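Grimiter releases version 3 of its grasp planning software

30 Aug 2025

Grimiter, a small company that writes control software for two-finger grippers, has released the third version of its planner Nisham. The new version changes how the program decides where to put the fingers on an object, and how it behaves when one finger arrives before the other. Users with a support contract can download it now. The free edition will follow when the documentation is complete.

The older versions of Nisham planned a grasp one time, from one camera image, and then sent the whole movement to the arm. This was fast, but it had a known weakness. If the estimated position of the object was wrong by a small amount, one finger touched first and pushed the object across the table until the second finger stopped it. For a heavy box this does not matter much. For light plastic parts with a curved surface, it often ended with the part turned on its side or squeezed out of the grip.

Version 3 divides the closing movement into short steps. After each step the program looks again at the camera image, compares the gap on the left with the gap on the right, and corrects the position of the wrist before it continues. The fingers still move together, as they are driven by one motor on most of the supported grippers, so the correction has to come from the arm. Hawi Tamiru, who wrote most of the new closing module, says that this was the hardest part of the work.

"The arm must move sideways while the fingers close, and the two movements must agree," she says. "In the beginning we had many cases where the arm corrected too much and then came back. It looked nervous. We had to make it more patient."

Round objects were the main reason for the change. A box offers two flat sides, and the planner can choose them easily. A dome or a ball offers no flat side at all, and the best contact line depends on the height of the fingers. Too high, and the pads slide up over the top. Too low, and the tips hit the table. Nisham now keeps a separate height estimate for curved objects and updates it during the approach.

The perception part was also trained again. White objects on pale tables were a frequent source of errors in version 2, because the edge of the object is weak in the image and the shading on the side can be taken for a shadow on the table. Shiny packing film near the object made the problem worse. According to the release notes, the new model was trained with 244 objects, many of them plain covers and housings in light colors.

The black pads of the gripper help here, says Wubit Endale, who is responsible for perception at Grimiter. The program can find them with high confidence in nearly every image, and it uses them as a reference. It does not need to know exactly where the object is in the room. It needs to know where the object is between the fingers.

With a white dome low between the two pads, and the right pad still well away from it, the view from the gripper gives the planner an uneven gap to correct. 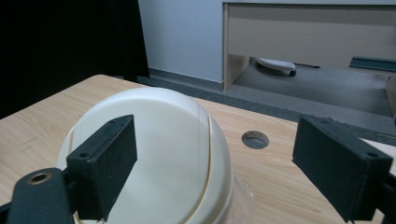 What else is new

The release contains several smaller changes:

– The log viewer can play the camera image and the planned finger path side by side. Before, users had to open two windows and match the times by hand.

– Holes in the table top, such as those for cables, are no longer reported as small dark objects. This was requested by users who work on ordinary office tables.

– The settings file has a new format. Old files are converted at the first start, and a copy of the old file is kept in the same folder.

– Demonstrations recorded with a hand-held gripper can be imported directly. The import tool, called Plolum, was a separate download until now.

– The waiting time between two closing steps can be set by the user. The default is safe for slow arms, and owners of faster arms will probably want to make it shorter.

The import of demonstrations may be the most useful of these points for research groups. A person takes the gripper in the hand, picks up the object in the natural way, and the software keeps the images and the finger opening together. Nisham does not copy the movement. It uses the recordings to choose between several possible grasps, and it prefers those which look similar to what the person did.

Known problems

Transparent objects are still not supported. Objects inside loose plastic film are accepted, but the planner may place a pad on the film and report a contact too early. Grimiter recommends taking the film off before a long run. Endale says that her team has a correction for this in testing – it checks if the surface behind the contact point also moves – but it was not stable enough for the release.

There is also a limit with soft pads. When a foam pad is pressed together, the measured opening of the fingers is smaller than the real width of the object. Users can enter the pad thickness in the settings, but the program does not yet measure how much the foam gives way under pressure. For thin plastic shells, Tamiru advises using the lowest closing force and increasing it slowly.

Compatibility

Nisham 3 works with the same arms as the version before it. Support for the older Cuervo controller board ends with this release, and owners of that board should stay with version 2, for which Grimiter will publish security corrections until April. Projects made in version 2 can be opened in the new version, but a project saved in version 3 cannot be opened in the old one. The company asks users to make a copy first.

The next release is planned in 6 months. It should bring the correction for plastic film and a first planner for grippers in which each finger has its own motor.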